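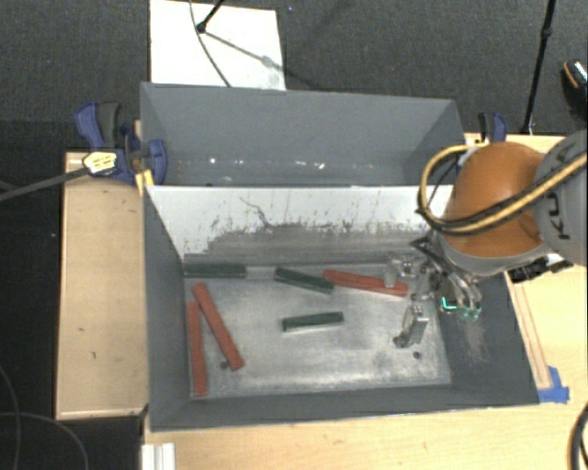

By Stikero Staff Writer

Nosteck have confirmed that their young winger Chowdhury will spend the rest of the season on loan at second-tier Lodura. The deal was completed on 2023-09-25 and does not include an option to buy.

Chowdhury signed his first professional contract at 17 and was talked about as the best player to come through the Nosteck academy in a decade. First-team chances have been hard to find. He has played 370 minutes in the league over two seasons, most of them as a late substitute, and has yet to score at senior level. An ankle injury in preseason set him back again, and he was left out of the squad for the last 4 matches.

Lodura have been short of wide players since June, when both of their regular wingers left at the end of their contracts. They sit in the bottom half of the table and have scored only once from open play at home. The head coach is expected to use Chowdhury on the left, where he played for most of his time in the youth team.

The winger trained with his new teammates in the morning and has been given the number 19 shirt. Some 1000 supporters are expected to travel to the next away game, and he could be on the bench. The club said he is not yet fit enough to play the full 90 minutes.

Nosteck can recall him when the winter window opens. Under the terms of the loan he cannot play against his parent club if the two sides are drawn together in the cup.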